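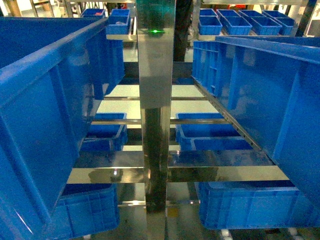

How do I get through my mother's birthday the first year after she died?

Asked 2018-01-20 in Loss and Family

My mother died in August. Her birthday is in 2 weeks and my sister wants everyone to go to dinner at the place in Blackburn we always went to. I don't want to go. I can't picture sitting there while people tell stories and order her dessert. My sister says it will hurt Dad if I stay home. I have been back at work for months and I'm mostly fine during the day, but I've started sleeping badly again as the date gets closer. Has anyone skipped something like this and regretted it? Or gone and regretted that?

3 answers

Kilian Hubmann
Best answer, 138 people found this helpful

I did both, in different years. My wife died in the winter and I skipped her first birthday completely. I turned my phone off and drove over 200 miles. I don't regret it, but my son was upset that he didn't know where I was. The second year I went to the dinner and left after the main course.

So I would tell your sister now, and not the day before. Say what you can do. Maybe you drive separately and stay for half an hour, or you have breakfast with your dad that morning and miss the dinner. Ask him what he wants too. You only have your sister's word for it so far.
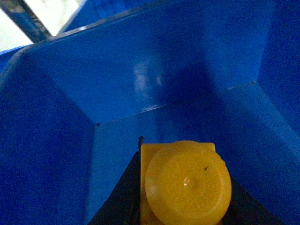
The days before were worse for me than the birthday itself. I slept badly for a week and then it eased off. If it goes on after the date has passed, talk to your doctor. Mine gave me the number of a grief group that met on weeknights and I went for most of a year.

Answer 2

Just go. It's one dinner and your dad needs you there. You can be sad at home after.

Answer 3

I disagree with the answer above, people are different. We changed the restaurant and that helped a lot. Same family, same day, but no empty chair at the usual table. My brother picked the new place and it wasn't even very good. Would your sister agree to that? Sorry about your mom.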